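Unit 6: Picking Work and the People Who Do It
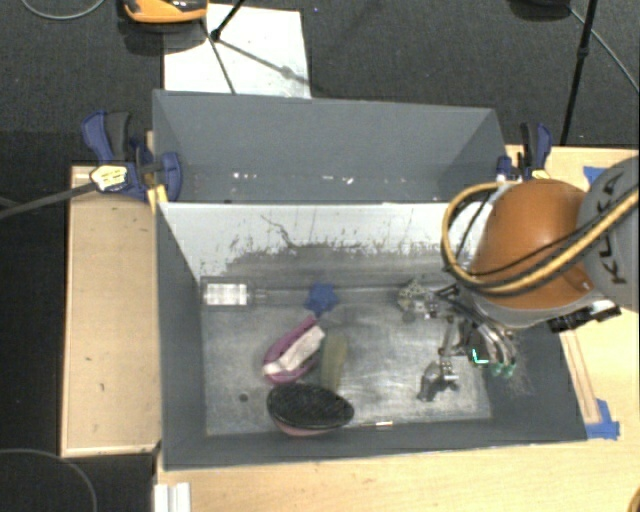 Bin picking was slow to automate. Mixed goods differ in shape and softness, and a hand copes with that easily. The Madwood returns depot, our case for this unit, put in its first picking arm in March.

Before: each picker cleared 90 bins a shift, standing.
After: pickers watch the arms, clear jams and take the items an arm refuses. Less lifting, more waiting, more screen time. Pay grades did not change, and the union objected.

For next class: read the Trarkar shift report. Which tasks got harder?

Mumell Course Office, Room 2838 | Back to top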